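Section 6. Recording Demonstrations with the Hand-Held Grippers

6.1 Scope

This section covers the recording of garment-handling demonstrations with the Pladov hand-held grippers in a home or other furnished room. Mounting of the grippers, battery charging and first pairing are covered in Section 4. Remote control of the fixed arm from the Fehr operator station is covered in Section 7 and follows a different procedure.

The operator must have completed the Fotgate practice set before recording any demonstration that will be submitted for training.

6.2 Before Recording

1. Inspect both grippers. The fingers must be clean, parallel and free to close along their full travel. Tighten any loose screw on the finger joints before use.

2. Wipe each camera lens with the cloth supplied. Do not use paper towels or household glass cleaner.

3. Select one garment and one task from the task list. Enter the task code in the Vendov recorder.

4. Lay the garment on a bed, table or other stable surface that can be reached without stretching. Other items may remain on the surface provided they do not lie on or under the garment.

5. Open blinds or switch on the room lights. Confirm on the preview screen that the fingertips and the garment can be told apart.

6. Hold both grippers still, with the fingers open, until the recorder shows READY.

Note: Patterned bedding is permitted. Do not replace it with a plain sheet unless the task code calls for one.

CAUTION: Keep fingers, jewelry and loose sleeves away from the gripper joints. The joints close with enough force to pinch skin.

6.3 Recording a Garment Task

1. Press START on the recorder and wait for the tone.

2. Bring the gripper toward the garment at a slow, even speed. Approach from above or from the side nearest the operator.

3. Close the fingers on a raised part of the fabric. On padded or quilted garments, take up a fold with some depth. A grip on the outer layer alone is likely to slip when the garment is lifted.

4. Keep the fingers clear of zipper teeth, pulls, snaps and buttons, unless operating the fastener is itself the task.

5. Pause briefly with the fingers closed, then carry out the movement.

6. Lower the fabric to the surface before opening the fingers. Do not drop the garment from a height.

7. Return the gripper to the start position, open the fingers and press STOP.
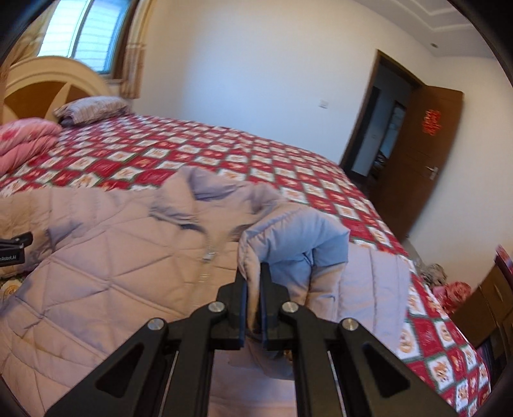 Figure 6-2. Fingers closed on a fold of a quilted jacket, with the zipper pull clear of the grip.

CAUTION: Do not pull against resistance. If the fabric is caught, open the fingers, press STOP and mark the demonstration as failed.

Note: A missed grip followed by a second attempt may be kept - the recorder stores both attempts under one entry. Mark the entry RETRY before saving.

6.4 Saving and Storage Limits

1. Review the playback at normal speed. Delete the entry if a hand or sleeve hides the fingers during the grip.

2. Select SAVE. Do not switch off the recorder while the status light is flashing.

3. Transfer entries to the Fotgate server after every 100 demonstrations, or at the end of the shift if fewer have been recorded.

The recorder holds 2,000 entries. When this limit is reached, START is disabled until a transfer has been completed. Entries are not overwritten.

If error code 2378 appears during transfer, leave the recorder connected and refer to Section 9.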